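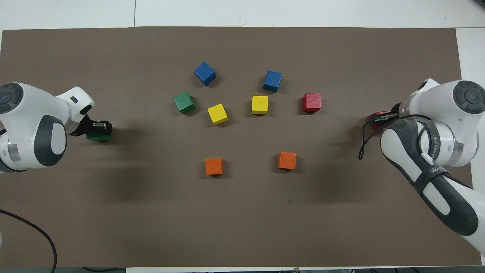 1/ Sorting out the wooden cubes before they go back in their box. Posting as I go because a couple of people asked what we use on the table at Pretitz and how the color games work.

2/ The cubes are plain wood, painted or stained one color each. Tonight's colors are blue, green, yellow, red and orange. All close to the same size, so they stack in any order.

3/ I bought them secondhand from a shop in Sundville that was clearing out its back shelves. They came in a shoebox with a rubber band around it. No brand on them anywhere that I could find.

4/ The brown sheet matters more than the cubes. The tabletop is white and bright, and it shows every scuff. The sheet is matte and a dull taupe brown, and all five colors stand out on it, yellow included.

5/ I tried a green cloth first. The green cubes got lost on it and the corners kept rucking up. Then a gray blanket, same trouble with the corners. The flat sheet has been down since February and I have no plans to change it.

6/ It doesn't cover the table all the way. There is some white left over at the edges. I thought about trimming a second piece to fill in and decided it wasn't worth the cutting.

7/ Cleaning the sheet: damp cloth, a drop of dish soap, wipe again with clean water. Don't soak it. Let it dry flat. I stood ours on end once and it took a bend that needed a night under books.

8/ Cleaning the cubes: barely damp cloth, one face at a time, then leave them out on a towel. Never put wood blocks in a sink of water. I did that with an older set and the color came off on the towel and on me.

9/ OK, the games. First one is pairs. Scatter the cubes and ask for two that match. Lying on the sheet right now are two blue, two yellow, two orange, one green and one red, so two of those are left over at the end. The leftovers are the part kids like arguing about.

10/ Second one is copying. Lay out a loose curve of cubes, put a couple more below it, and have the other person make the same thing from a second set. Turn a few cubes on the diagonal. It is harder than it sounds once the cubes aren't square to the table.

11/ Orange is a good color for the ones below. When those two sit apart from the rest, people tend to notice them first and place them first, and then everything else gets built too close.

12/ Third one is towers. Call out colors from the bottom up. Start with three. Five is plenty for most people. Past that the table matters, and ours has a slight wobble I have been meaning to fix with a felt pad.

13/ A reply asked if you can play these with adults. Yes. The copying one works fine if you give a short look and then cover the layout with a tea towel. I got about half of it wrong the first time.

14/ Another asked about the red cube and whether it's chipped. It has a slightly speckled top. I turned it over a few times and left it alone. If a cube has a real splinter, use fine sandpaper on the spot and wipe the dust off before it goes back.

15/ Storage. The shoebox gave out, so now it's a tin with a tight lid. We have 19 cubes altogether in it, counting a few odd ones that don't come out much. A drawstring bag is quieter if you live above somebody.

16/ I wrote the games on an index card and keep it under the lid. Three lines, one per game. The first version ran to both sides of the card and people just put it down and stacked things.

17/ Small note on light. Overhead light that is too hard gives you dark shadows next to every cube, and the side faces start to look like a different color. Softer is better. Blue is the worst for this – one side can look almost navy.

18/ Someone in Kusovstead wants to know if foam cubes would do. They would for towers, and they're kinder to the floor. For the copying game I like wood because it stays where you put it. Foam gets nudged by a sleeve and you're starting over.

19/ Cost question came up twice. The cubes were cheap, being secondhand. The sheet was an offcut. I would not spend much on either. Check the remnant bin at a craft or flooring place and bring your table measurements with you. I forgot mine and had to go back.

20/ If you want to make your own cubes: cut from one length of square stock so they match, sand the corners down a little, and use one thin coat of color, then a second. Thick coats stick together in the tin. I know from the Quispe set, which I had to pry apart with a butter knife.

21/ Things I still want: a few more greens and reds so that pairs goes on longer. I'd have to match the shades, and the ones I've seen are all a bit too bright next to ours.

22/ Also a lid for the tin that doesn't take two people to open.

23/ Putting them away now, oranges first. Will add the index card text in a reply when I find a pen that works.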